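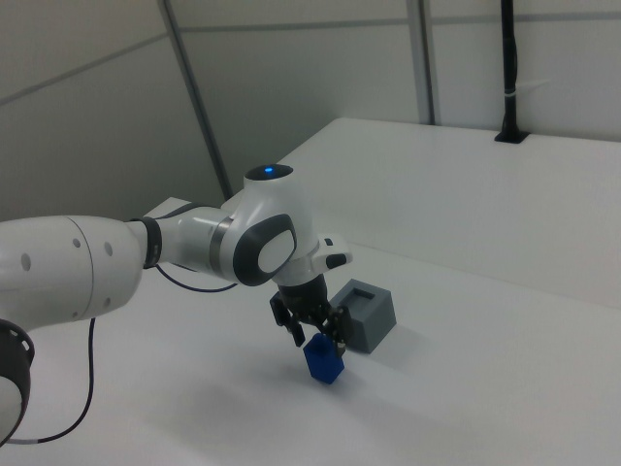

Para ponerte al día con Feltulberg antes del estreno de la nueva temporada hacen falta un sofá, algo de paciencia y un plan. La serie tiene 132 episodios, y verlos en orden de emisión es la forma más rápida de abandonarla en el sexto.

Paso 1. Empieza por la segunda temporada. La primera se rodó con el presupuesto de una merienda y el capitán cambia de carácter según quién firme el guion.

Paso 2. Ve dos episodios por noche. Duran 30 minutos — con el tercero ya confundirás la nave Hanomine con la luna del mismo nombre, y los guionistas también.
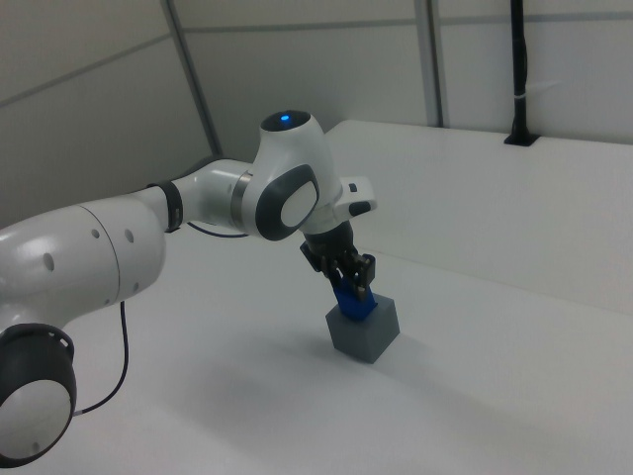 Paso 3. Sáltate el arco de Prumumside entero, salvo el final, donde el androide Nicholas por fin tiene una frase graciosa.

Paso 4. Vuelve a la primera temporada cuando ya les tengas cariño. Se perdona casi todo.

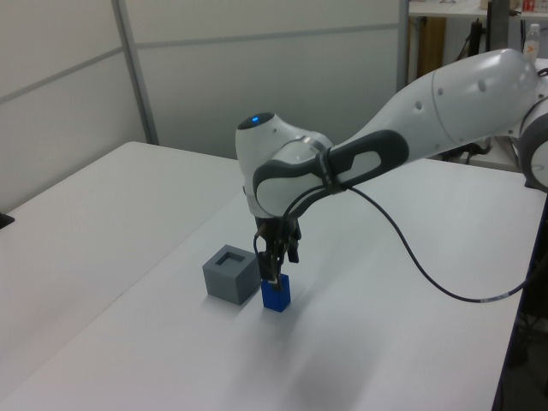 ¿Hay que ver el especial de Navidad?

Solo si has terminado la cuarta temporada, porque destripa quién saboteó el motor. Dura el doble y tiene la mitad de chistes.

Última actualización: octubre

Entradas recientes
Feltulberg: las peores pelucas, ordenadas
Cómo sobrevivir a un doblaje de los noventa
Comedias espaciales que merecían otra temporada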